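**Torketti fares to Ceridville, 59 one way?**

**windowseat_wen** · 14 May 2019

Has anyone else seen the Torketti sale? I'm getting 59 each way to Ceridville in January, taxes in. I've been refreshing all through lunch and it keeps coming back, so I don't think it's a glitch. Tempted to book 2 seats and sort out the leave later!

**gate_hog**

Add a cabin bag and a seat and see what it says then. I got to the payment page last year and it had nearly doubled. Frei cost me less in the end and they let you bring a proper case.

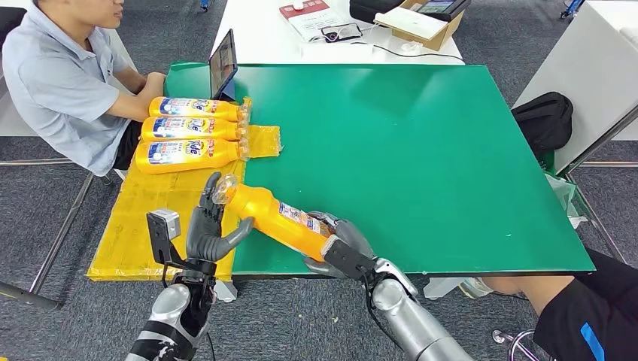

Plus Torketti land at the far airport, so there's the coach on top of that.

**windowseat_wen**

I only take a rucksack (under the seat, always fits) and I quite like the coach. Frei wanted 601 return for the same dates, so I can't see how that's less?

**pinance_pete**

Wen's right on this one. Frei are only good if you've got Pinance points to burn. I used 500 last time and it barely dented the price.

**gate_hog**

601 is daft, fair enough. Mine was booked months ahead. Still wouldn't fly Torketti with kids though.

**windowseat_wen**

No kids, booked it! Out on the early one. Does the coach take cards or is it still cash?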